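Progress report to the Wuvar Fund
Project: Cirnlow – two-arm cable handling software
Prepared by Hòa Quách, Eleo
Wed 9 October

Dear all,

Thank you again for your patience over the summer, and for the kind notes after our last report. I promised a fuller account this time, so please forgive me if I go on a bit.

Most of this period went into the planner. When we wrote the proposal we treated the two arms as two separate planning problems that took turns, and that was fine for as long as only one of them was moving. Once both arms have hold of a network cable, or are working close beside it, they are really one problem, and the old code would happily send one wrist through the space the other was about to need. Đồng, our new planner, works out both motions together and keeps a margin around each wrist and camera mount. It is slower to think than the old one – I won't hide that – but we stop the arms by hand far less than we used to, and the whole team is calmer for it.
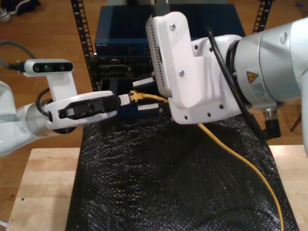

Perception has been the harder half. The depth camera on the gripper does well with the body of a connector and poorly with the cable behind it, which is thin and never lies the same way twice. We now fit a smooth curve through whatever points we trust and let the planner treat the rest as uncertain. On our recorded set of 96 cable poses, the new estimate was good enough to plan from in all but 6. Those were mostly tight loops where the cable crosses itself, and I would like to spend more time on them before we call this part finished.

Insertion into the switch ports is still run at low speed with a person at the stop button. The force controller now backs off and tries again when it feels the plug catch on the port's edge, up to 4 times, and then asks for help. Tuning it took two weeks longer than planned, mainly on account of a timing fault between the arm controllers that we had been blaming on the wrong piece of code (mine, as it happened, so I was very glad to be cleared).

Spending is in line with the budget. We would like to move the logging tools from this period to the next, with your agreement, and have them ready in December together with the first full routing runs.

With warm thanks from all of us,
Hòa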